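Visit report: Rikon open day, Mindent site

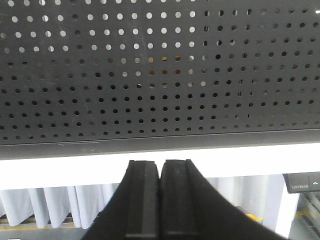

Wrist view, fingers closed, under the perforated metal panel.

Rikon opened its handling lab to outside visitors on 2025-11-08. The tour ran in groups of 12, with about 38 minutes per group at the cells and a short question period afterward. I went with the second group. My interest was in close-range work, where the arm has to reach low and the overhead cameras lose sight of the tool.

The gripper on show is a two-finger unit with matte black fingers and a raised, grooved pad along each inner face. With the fingers closed, the pads nearly meet at the top. Staff said the pads are replaced on a schedule and that the last set was fitted in June.

The wrist camera feed was the more useful part of the visit. With the camera aimed at the panel, the holes on the left came up bright white with light behind them, and those on the right stayed dark. The strip below the panel was overexposed, with almost no texture left. An engineer confirmed that exposure is locked during a run. Automatic exposure was tried and dropped, as brightness shifts between images gave the Sison tracking software more trouble than a clipped highlight did.

Runs are logged in Etari, an in-house tool. The current set holds 1,135 runs, of which 17 were stopped by the operator. Rikon would not give figures on cycle time or pad wear, and the handout lists neither.

Questions covered calibration (repeated each morning and after any finger change), cable routing at the wrist, and whether the pads tolerate oil. The last was not answered. Visitor parking is behind the Mindent building, and the entrance is on the loading dock side.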